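4.3 Grabación de demostraciones con dos brazos

Esta sección supone que los brazos ya están calibrados (sección 3) y que el operador ha hecho al menos una sesión en vacío. El manual anterior prometía que con 40 episodios por tarea el modelo «generaliza». No hemos visto pruebas convincentes de ello. Tómese esa cifra como el mínimo para que el entrenamiento arranque, y nada más.

1. Abra Avura y cree una tarea nueva. Escriba la instrucción en una frase que entendería alguien ajeno al laboratorio. «Manipular objeto» no es una instrucción.

2. Coloque los objetos a mano. Cambie su posición entre episodios; si el vaso está siempre en el mismo sitio, el modelo aprenderá el sitio.

3. Compruebe las dos cámaras de muñeca. Las pinzas abiertas deben verse en ambas.

4. Inicie la grabación y acerque los dos brazos despacio, uno por cada lado del objeto.

PRECAUCIÓN: con las puntas tan próximas, el control de colisiones de Kanov no es de fiar. Mantenga la mano en la parada de emergencia aunque el indicador esté en verde.

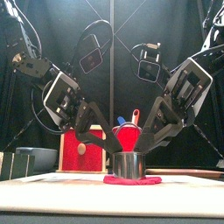
Última modificación: 11/12/2020, Eluned Nicholas

Con ambas pinzas junto al borde de un vaso metálico, como en la tarea del paño rojo, el operador tiende a corregir con tirones pequeños. Esos tirones quedan en los datos. El filtro de suavizado los disimula en la gráfica – no en la trayectoria que se entrena.

5. Detenga la grabación cuando los brazos hayan vuelto al reposo. Cortar antes deja episodios sin final.

6. Marque el resultado: conseguido, fallido o dudoso. El marcado automático acertó en el 85 % de los episodios que revisó Gøran Rønning, y los errores se concentraban en los objetos brillantes. Márquelos a mano.

7. Reproduzca el episodio completo antes de pasar al siguiente.

Nota: no borre los fallidos. Guárdelos en la carpeta Lloyd, separados del conjunto de entrenamiento. Si alguien presenta una tasa de éxito, pida también esa carpeta.

Nota: la opción «Aumentar datos» multiplica el número de episodios que aparece en pantalla. No multiplica las demostraciones. En los informes a Cokstead se anota solo lo grabado por una persona.

Si se pierde la señal de una cámara durante más de 2 segundos, descarte el episodio y repita desde el paso 2. La interpolación de imágenes sigue en el menú, pero está desaconsejada.

Para exportar, véase 4.4.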